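Living Room Table Clearing: Photo Set and Item Notes

README, maintained by Khanyisile Sibiya

What this is

A photo collection of one activity: clearing a cluttered table in a lived-in room. It covers the things people leave on a table, where they end up, and which of them count as trash. The set was put together for the Fovance household clutter study and is shared so that other people working on tidying, storage or waste sorting can use the same material.

There are 3607 photos in this release, grouped into 102 table setups. A setup is one arrangement of items on the table, shown from a varying number of viewpoints. Some setups have many photos and some have only a few.

Folder layout

photos/ has one subfolder per setup, numbered from 001
items.csv has one row per item per setup
layouts.csv has one row per setup, with the table zone of each item
notes/ has free-text remarks from the people who labeled the set
CHANGES.txt lists corrections since the first release

Item groups

Every item on the table is put in one of two groups.

Keepers are things that belong to the people using the room and should still be there when the table is clear. Electronics, drink bottles, pump and spray bottles and small jars with lids are the usual ones. Keepers are normally lined up along the back edge, but they are allowed to move between setups.

Trash is anything that should go in the wastebasket. Paper cups, tissues, snack wrappers, torn cardboard and empty plastic packaging make up nearly all of it. Trash is normally spread over the front half of the table.

The vocabulary file has 63 item names. We tried to use plain names a person would say out loud, so you will find "mouse" and "cup" and no model numbers. Where a label could not be read, the item is named by its shape, for example "round container, lid" or "bottle, pump".

Columns in items.csv

setup: the setup number, matching the subfolder
item: name from the vocabulary
group: keep or trash
zone: back, middle or front
state: upright, lying, crumpled, flattened or torn
visible: full, part or hidden
labeler: initials of the person who entered the row

The state column is left blank for items where it makes no sense, such as a laptop. More than one state can be entered, separated by a semicolon. A piece of cardboard can be both flattened and torn.

How items were labeled

Theerawat Rungrueang and Zuweira Owusu labeled all the setups separately. Where they disagreed, Baltazar Cuautle looked at the photos and made the final call. Most disagreements were about zone, because the line between middle and front is not marked on the table. We use the item's center to decide. If an item straddles the line evenly, it goes to the front.

Cables are not listed as items. They are noted in layouts.csv under "cables" with yes or no. Anything off the table, on a shelf or on the floor is also left out of items.csv, including wastebaskets. If a setup has a wastebasket in view, the column "bin_in_view" says yes.

Known problems

Clear and pale plastic is hard to see against the light tabletop. Expect missed items in the early setups.

The words "tumbler" and "water bottle" were both used until Aldo Leone merged them into "bottle, drink". A few rows in notes/ still have the old words.

In 13 setups the group of one item is marked "unsure". These are mostly containers that could be empty or could still be in use. Please don't count them either way.

Small remotes and similar black items are easy to mix up. When the labelers could not tell, they entered "remote or similar".

Using the set

Start with layouts.csv if you only need to know where things were. Start with items.csv if you are interested in sorting. The photos are not cropped, and the room around the table is visible in most of them. Please keep all photos from one setup together if you split the set. Photos from the same setup look very much alike, and splitting them will make your results look better than they are. 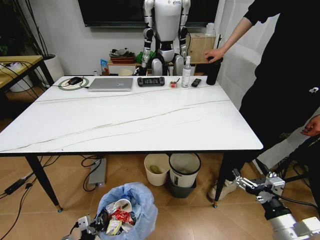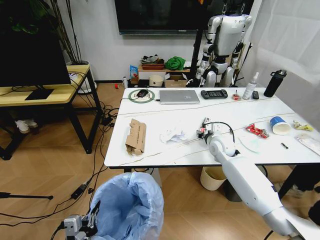
Category: Home and living / Tables and surfaces

Terms

Free to use for research and teaching. Credit the Fovance household clutter study and give the release month, June. Please don't repost the photos without this README.

Corrections are welcome. Send the setup number, the item name and what you think it should be. Khanyisile goes through them on Thursdays, and accepted changes are listed in CHANGES.txt with the next release.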